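About Grurnance

Grurnance supplies linen and consumables to small hotels and guest houses. We trade from a single unit at Hiebert and hold 300 stock lines, ordered by account number or by phone. Towels are graded by weight and hem type before they are listed.

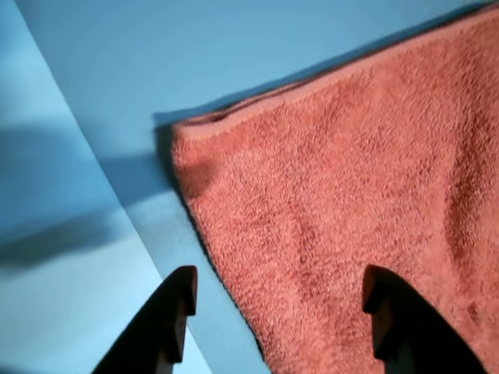
Accounts are settled monthly. Orders placed before 3 pm leave the same day with our carrier, Ovent. The minimum order is 20 items, mixed sizes allowed. Returns are accepted unwashed and in the original fold, quoting the delivery note.

The Goron catalogue replaced our printed price list in April. Prices exclude VAT. Trade customers without a login should apply using form 1511.
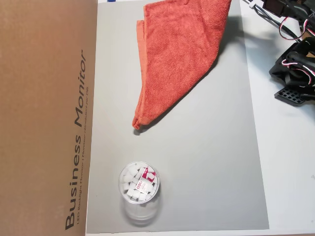
Box marked "Business Monitor", beside a light grey mat.

Page last revised June 12, 2020.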